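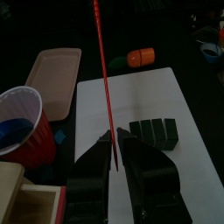 Figure 2. Wrist camera view during a demonstration of the stick task. The gripper is open, with the red stick between the fingers.

3.2 Collecting demonstrations

We collected demonstrations in two ways. In the first, the operator held the arm by the wrist and moved it through the task with the motors in gravity compensation (hand guiding). In the second, the operator sat at a separate desk and drove the arm with a Velement hand controller while watching two video feeds, one from a fixed camera over the table and one from the wrist camera (Figure 2). Both methods wrote the same log: joint positions, gripper opening and both video streams, sampled at 20 Hz.

Six operators took part. Two of them, including the second author, had used the Velement controller before. The other four were given a practice period with the controller and one with hand guiding, in an order chosen by coin toss. None of the practice runs are included in the data.

The objects were common toys and household items. We did not clear the table between tasks, so the policy sees items that have nothing to do with the current instruction. In Figure 2, for example, the green blocks stand in a row on the white board close to the right finger, and a red cup with a white rim is off to the left. An operator reaching for the stick has to keep the fingers away from the blocks. During hand guiding this was easy, as the operator could look at the table from any side. During remote control it was a common source of failed runs, mostly because the fingers hide part of what is next to them in the wrist view.

Thin objects needed the most care. The red stick is narrow compared with the fingers, and a small error in wrist angle is enough to push it aside when the gripper closes. We asked operators to stop with the gripper open on both sides of the stick, check the angle in the wrist view, and only then close. This pause shows up clearly in the logs as a stretch of near-zero joint speed. We left it in for training. An earlier version of the Karras preprocessing script removed all such stretches, and policies trained on that data closed the gripper too soon.

A run was kept if the object reached its target and no other object was knocked over. The operator marked each run as good or bad right after it ended, and Zoi Tsakiris later checked the marks against the overhead video. Where the two disagreed, the run was dropped. After this step 739 demonstrations remained, covering 5 tasks. Hand-guided runs were shorter on average, but the operator's hand and forearm are visible in much of the overhead video. For that reason the image-based policies in Section 4 are trained on remote-control runs only, and the hand-guided runs are used for the policies that take joint positions and object poses as input.

Changes of operator within a task were allowed. We noted them in the log but did not use them in training.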